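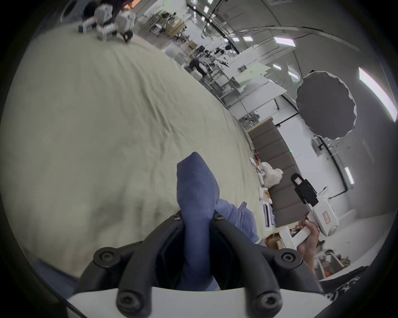 3.2 Socks, cloths and the pairing problem

I went into this section thinking small items would be the easy bit. They're not! Of the 3,222 items in our laundry log, 945 were socks, and they ate up far more sorting time than I'd budgeted for (Steinbach warned me, and I didn't listen). A dark blue sock looks much like a black one under strip lights, so pairing by colour alone went wrong quite often. We ended up pairing by cuff length first, then colour, which Harms had suggested back in December.

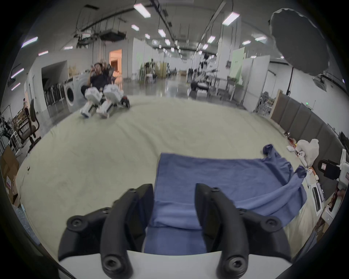 Larger cloths were kinder to us. Most people folded them in half twice and left it there, and only nine of our 13 households bothered with thirds. Corners were the nuisance, because one twisted corner throws the whole fold out and you have to start again. Figure 4 shows blue cloth laid out on a cream surface.

Figure 4. Blue cloth, partly folded, with a loose flap.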